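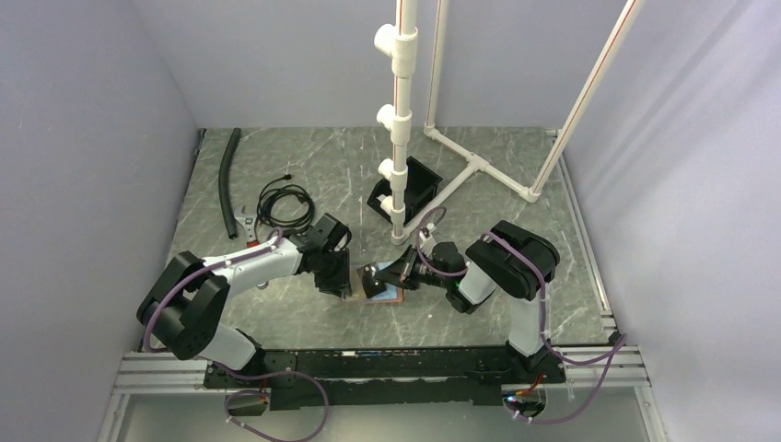
The Foulkes Household Budget Planner
Home > Money at Home > Planners and Workbooks

Spiral bound, undated, 12 months
Item no. 572
In stock, ships from Tresville

If you have ever sat down on the last evening of the month with a pile of receipts and a cup of tea and wondered where on earth the paycheck went, you are the person we had in mind when we put this planner together. We have been selling paper goods for the home for a good while now, and the question we hear more than any other (more than calendars, more than address books!) is whether we have something simple for keeping track of the household money. For years we would point people to a plain ledger and wish them luck. The Foulkes is our better answer, and we're awfully fond of it.

It's a paper planner, so there is no app to download and no password to forget. You write down what comes in, you write down what goes out, and at the end of each month there is a page with big friendly boxes where you add it all up. If you like a calculator, use a calculator. If you like to do it on the back of an envelope first, there's a pocket inside the back cover that holds quite a few envelopes.

What each month gives you

Every month opens with a two-page plan, where you set down your expected pay and the bills you already know are coming: rent or mortgage, gas and electric, phone, insurance, car payment, child care, whatever yours happen to be. The lines are blank apart from a few common ones across the top, and we left them that way on purpose after hearing from so many customers who were tired of crossing out "pet grooming" when they didn't have a pet.

After the plan come the weekly spending pages. There are five of these per month, so that those awkward months that spill over into an extra week have somewhere to go. Each has a wide column for groceries, which in most homes is the one that gets away from you, and a narrower column beside it for meals out. Seeing those two next to each other can be a bit of a shock the first time, but it does get easier, and plenty of people tell us that it's the part of the book they look at most.

Then there is the month-end page, with room for what you planned, what you spent and the difference between them, and a few lines at the bottom for notes to yourself. "Furnace repair, ouch" is a perfectly good note.

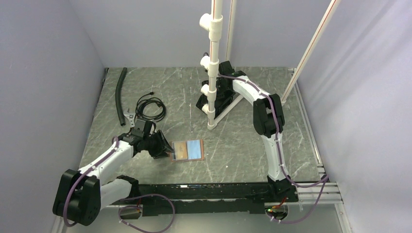

At the back of the book you will find the yearly pages. These are for the bills that come around only once or twice and always seem to land in the same week: property tax, car registration, the dentist, summer camp, holiday gifts. Write them in when you start the book, divide by 12, and you have a figure to set aside each month. There is also a savings tracker with 100 little squares to color in. You decide what each square is worth. If you're saving for a weekend away, a square might be five dollars, and if you're saving toward a down payment on a house, it will be a good deal more than that.

Moving this year?

We added a four-page section called Comparing Two Places, and it has turned out to be handy for anybody thinking over a job in another town. You put your present home on the left and the new one on the right, and work down through rent, utilities, groceries, gas, parking, state and local taxes and so on, with your take-home pay at the top of each side. We don't print any prices in it, as they change too quickly and vary so much from one neighborhood to the next. You'll want to look those up yourself, or call a landlord or two and ask what the heating runs in January. A bigger salary looks different once the parking has come out of it.

Details

Pages: 180, plus covers
Size: 8 by 10 inches
Binding: metal spiral, lies flat when open
Paper: heavy cream stock, takes pen or pencil
Cover: wipe-clean card in Avimstead Green or Dreko Blue
Extras: back pocket, one sheet of stickers for bill due dates, ribbon marker

The August 2018 printing has slightly wider lines on the weekly pages than the one before it. Several of you wrote to ask for this, and thank you, you were right. Everything else is the same, so if you are partway through an older copy you can carry straight on into a new one without having to learn anything over again.

Common questions

Can I start in the middle of the year?
Of course! The months are undated, so you fill in the name yourself. Quite a few customers begin in July, when the school year is behind them and there's a little more quiet in the house.

Does it work if I'm paid every two weeks?
Yes, the monthly plan has three paycheck lines. Leave the third blank most months and enjoy it when it comes along.

Can two people share one?
They can, and many couples do. There is a column for initials on the weekly pages so you can tell who bought what.

Do you sell refills?
The pages are bound in, so we don't. Extra weekly pages are sold separately as a pad of 20 sheets, item no. 659, and they fit neatly in the back pocket.

Ordering and returns

Orders are packed in Tresville and usually leave within two working days. If the planner isn't right for you, send it back unwritten-in within 30 days and we will refund the price of the book. Please put your order slip in with it so that we know whose it is. For school or church group orders, use the contact form and tell us how many copies you need and which color cover you would like.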